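# The Waistband Rule

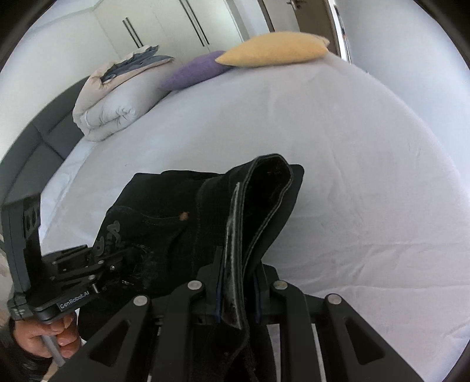
*Last updated: Friday, 4:10 p.m.*

Okay, so I used to laugh at the rule book. Ko handed it to me my first morning, all 41 pages stapled crooked, and I remember thinking, who needs 41 pages to pick up a pair of jeans?

Me, as it happens!

I'd come over from Rudon, where you grabbed a thing, you put it down, you went to lunch. At Prastow we had rules for the jaws, rules for the bed, rules for how long you let go before you started over. And rule 36, the one everybody called the waistband rule: *Close on the part that will still be there when the rest moves.* It sounded like something my grandmother would say about marriage.

So there I was with the black jeans, pads closed on the waistband, the rest of them heaped up on the white sheet like a sleeping cat, and Nhyira Nartey watching me from the doorway with her clipboard (she had a real clipboard, wood, with a pencil on a string).

"Leg or waist?" she said.

"Waist."

"Why?"

I said because the book told me to. She wrote something down. It was a long something.

"Take them by the leg, then," she said.

I let go and took them by the leg. I lifted, and the whole heap rolled over on itself and went off the side of the bed, and I stood there holding the hem, feeling about nine years old. Nhyira didn't laugh. She picked the jeans up off the floor and dropped them back in the middle of the sheet, all in a lump again.

"I wrote that one at Irnine," she said. "Before I wrote it I did what you just did, all of one December. The arm learned it from me, too. It was so good at it! We had a machine that could throw pants on the floor better than any teenager alive."

"What did you do?"

"Threw out December."

She said it the way you'd say you'd thrown out some old milk, but she was looking at the bed and I didn't ask anything else for a minute.

Then I closed on the waistband. Slow, square, the way the page says, and I waited before lifting, and I did it 3 more times while she stood there with the pencil not moving. After the last one she tore the sheet off her clipboard and gave it to me. I figured it was my score.

It was rule 36, in her handwriting, with a line added underneath. *Ask them why. If they don't know, let them drop it.*

"Staple that in," she said, and went to find Ko about the coffee machine.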